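Zeltcombe mill, which one is in the 1930s photos?
Local History and Mills board

postmill_pete
Going thru a box of prints from a house clearance. Two are marked Zeltcombe on the back, negative nos. 3312 and 3067. Same mill or not? One has a fantail, other doesn't. Stumped.

dustyfloor
Different mills. There were 2 at Zeltcombe, the post mill on the common and a smock mill down the Vumport road. Smock had the fantail. Post mill went in a gale, October, year escapes me.
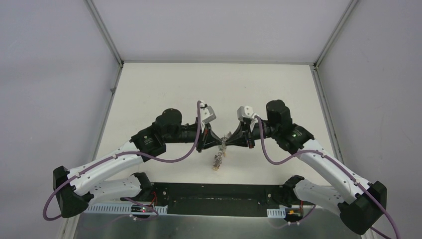 Anyway check the roundhouse. If it's brick with a tarred roof, that's the common one. Smock sat on a low base, hardly any brick showing.

grist4theM
Disagree. Post mill had a fantail too, on the ladder, added late. My grandad carted for them. So fantail proves nothing.

dustyfloor
Never seen a picture with one. Source?

grist4theM
Kirkegaard's pamphlet, page 5. The old stapled one, not the reprint. Reprint dropped half the captions.

postmill_pete
Only have the reprint, typical. No roundhouse in 3067, there's a hedge in the way. 3312 is definitly a smock. Four sails, one looks short of its shutters.

sackhoist
Careful with the negative numbers. Zekomov collection got renumbered when it moved, so low number doesn't mean earlier. Caught me out for years. I do have the stapled pamphlet, will dig it out when I'm next at the store room.

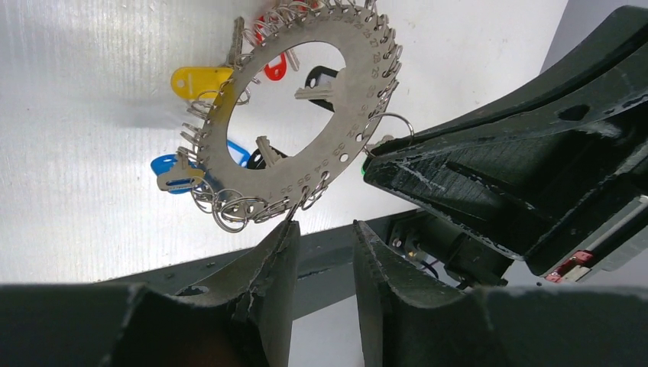

Key ring with numbered holes and a yellow tag

Page 5, ok. Drawing only, no photo. Shows a fantail on the ladder but he drew it from memory, says so in the preface.

dustyfloor
So not proof then.

grist4theM
Proof enough for me. He grew up across the lane from it.

postmill_pete
Will scan both tonight at 600 and post the hedge one first. Maybe somebody knows the gate.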